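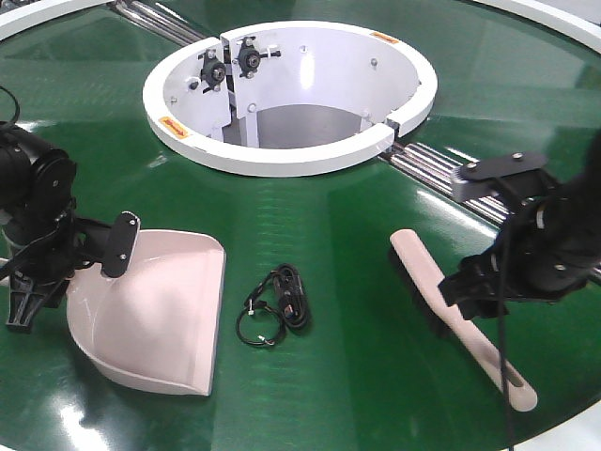
Cadthorpe branch, opening date of the Bamard spur

railbed_973: Looking for a primary source on when the Bamard spur opened to freight. The station history says April, but the Momlow company minutes only record a contract for grading that month.

tejada_jct: The minutes are right. Rail was not delivered until 12 weeks after the contract was let.

B. Nieto: I disagree. The delivery entry covers the main line. The spur was laid with used rail from Tejada yard – see the engineer's letterbook, folio 90.

tejada_jct: Folio 90 mentions two sidings. It does not name the spur.

B. Nieto: It gives the mileage, and the mileage fits only the spur.

Comments (2)

oldgrade: Check the county tax rolls. Track was assessed once it was in use.

railbed_973: Thanks, will do. Are the rolls on film or paper only?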